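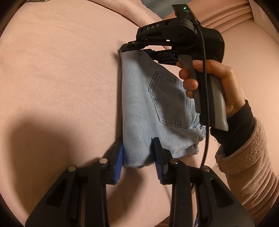
What Is an Obituary, and Can You Believe It?

When somebody dies, the family often puts a short piece of writing in the newspaper or on a website. It tells people who the person was, when they died and where the funeral will be. That piece of writing is called an obituary. Say it like this: oh-BIT-choo-air-ee.

You may have seen a page of them at your grandparents' house. Lots of small photos, lots of names, lots of people who "loved fishing." Did every one of them love fishing? That is a good question to ask, and we will get to it.

Who writes it?

There are two main kinds. The first kind is written by a reporter, usually about a person many readers have heard of. The reporter is supposed to check things: birthdays, jobs, prizes, trouble with the law.

The second kind is written by the family, sometimes with help from the funeral home. Often the family pays for it. Think about that for a minute. If you pay to put words in a newspaper, you get to choose most of the words. The paper may call the funeral home to make sure the person has really died, but it probably won't call your aunt to find out if your uncle was truly "the best cook in Clistholm."

Some papers charge by the line or by the word. So if an obituary is very short, don't decide that the person wasn't loved. Maybe the family was saving money. And a very long one doesn't prove that the person was more important than anybody else.

Words that mean other words

People writing about death often pick soft words. "Passed away" means died. "Went home" usually means died too, and it tells you something about what the family believes. "After a long illness" means the person was sick for a long time and the family would like to keep the rest private. They're allowed to do that.

"Survived by" confuses nearly every kid who reads it. It sounds as if there was a shipwreck and some people made it to shore. All it means is that these relatives are still alive. "Preceded in death by" is the list of relatives who died earlier.

You'll also see names in parentheses, such as "her son Paul (Maria)." Paul doesn't have two names. Maria is his wife or partner.

Then there are the descriptions. "He always spoke his mind" could mean he was brave and truthful. It could also mean he was rude at dinner. You can't tell from the page, so be careful about guessing.

Is everybody in there perfect?

Read 5 obituaries in a row and you'll notice something odd. No one was grumpy. No one cheated at cards or forgot a birthday. Real people do those things all the time, so where did the grumpy people go?

They're in there. Their families left that part out. Most people don't want to write down a dead person's faults in the same week they are feeling so sad, and that's a kind reason. It still means you are reading one side of a life.

Mistakes happen as well. Aishwarya Poojary, who studies old newspapers in Kekmont, keeps a list of the ones she finds. One obituary said a man had taught 4,000 children to swim. The pool's own records had 818 names. Was the family lying? She doesn't think so. She thinks somebody said a big number at a party once, people liked it, and it stuck. Another said a woman lived to be 100, but her birth record made her two years younger.

How could you check?

Say you're looking up a great-grandmother for a school project. Start with the obituary, because it's full of names and places. Then look for something that was written down for a different reason, such as a birth record, a census page or a school yearbook. If two of them agree, you can feel better about the fact. Look out for copies, though. If ten websites all took their words from one obituary, you still have only one source.

Ask people, too. Ask more than one, and don't be surprised if they disagree. If the person died only a short while ago, check with a grown-up in the family before you start asking. Some questions can wait until next October, or longer.

New words

Obituary: a notice or story about a person who has died.
Source: the place a piece of information came from.
Census: a count of the people living in a country.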